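Das **Drudorstead-Verfahren** ist eine Methode des Imitationslernens, bei der Greifbewegungen mit handgeführten Greifern vorgemacht und anschließend auf einen Roboterarm übertragen werden. Es wurde von einer Arbeitsgruppe um Marek Hudec in Mureck entwickelt und am 9. Apr. 2018 erstmals vorgestellt.

## Datenerhebung

Die Vorführungen entstehen in bewohnten Räumen mit vorhandenem Hausrat. Eine Kamera am Greifer zeichnet die Bewegung aus dessen Blickwinkel auf. Der erste Datensatz, *Gralley*, umfasst 967 Vorführungen aus 11 Wohnungen. Einen großen Teil davon machen Aufgaben mit Schüsseln aus Edelstahl aus, deren spiegelnde Flächen die Schätzung der Greiferposition erschweren.
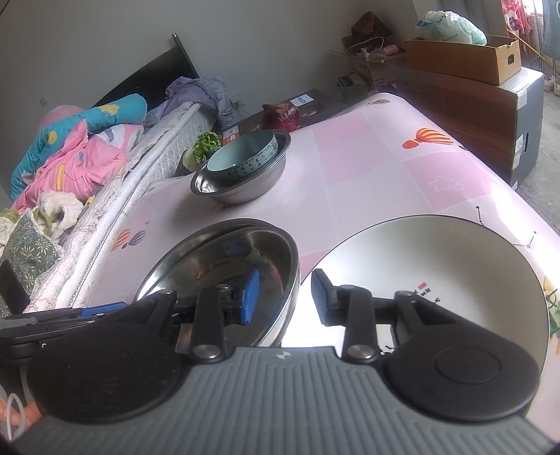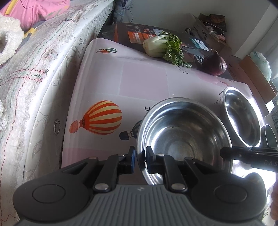
Die Aufnahmen werden auf 224 × 224 Bildpunkte verkleinert. Als Zielgrößen dienen die Lage des Greifers und die Öffnungsweite der Finger. Vorführungen mit verlorener Positionsspur werden verworfen; für das Training blieben rund 800 übrig.

## Ergebnisse

Beim Anheben einer Schüssel am Rand erreichte das Verfahren eine höhere Erfolgsquote als die zuvor verwendete Fernsteuerung. Beim Ineinanderstapeln war kein Unterschied nachweisbar. Die im Juni veröffentlichte Variante *Tóth* ergänzt eine Glättung der Fingerbewegung. Für Aufgaben mit zwei Greifern liegen bislang keine getrennten Auswertungen vor.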